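Robot Handling, Unit 2: Notes to Go with the Besgate Open Day

These notes cover the May visit to Besgate. Bring them to the next lab session, with your own sketches if you made any. If you missed the visit, read section 4.3 of the course reader first and then come back to this.

What we went to see

Besgate's handling group works with hand-held grippers. A person holds the tool, does an ordinary kitchen job with it, and the recording is later used to teach an arm the same job. Nikola Pawłowska ran the demonstration for us and let the questions go on far past the hour, which was wonderful! The job this time was table sorting: chopsticks and spoons on a printed cloth, and a pink holder to put them in.

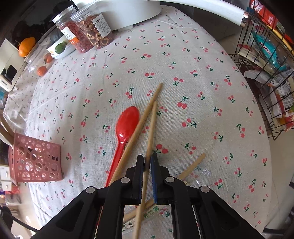 I love chopsticks as a teaching object. They are long, thin and light, and a small error at the fingertips becomes a big one at the far end. Pinch one away from its balance point and it wants to swing. Pinch it too lightly and it turns between the pads. Think back to the contact models from week 2 – a line contact resists some rotations and does very little about others, and you can feel this for yourself with any pencil and two fingers.

Terms to know

Parallel jaw: two fingers that stay parallel as they open and close.
Linkage: the bars and pivots that carry the motion to the fingers.
Episode: one recorded try at a job, from reach to release.
Regrasp: letting go and picking up again at a better spot or angle.

On the number of episodes: Nikola's rule of thumb was roughly 1000 for a job like this one before the results are worth arguing over. She was just as keen on variety, so the utensils get moved and mixed between tries. 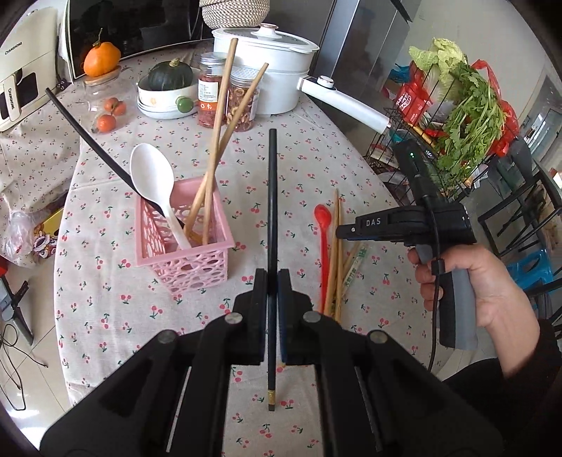

Crossed utensils deserve a page in your notebook. When one stick lies over another, the order of picking matters, and a person settles that without thinking. How would you get a planner to do it? Celtatport and Kozłowski, the two methods we compared in class, give different answers, and I'd love to hear which side you take.

For next time

Write up one grasp in 10 lines or so, with a force sketch. Then do problem 27 in the reader, parts a and b only. Groups using the Allolberg simulator should check that their login works before the lab.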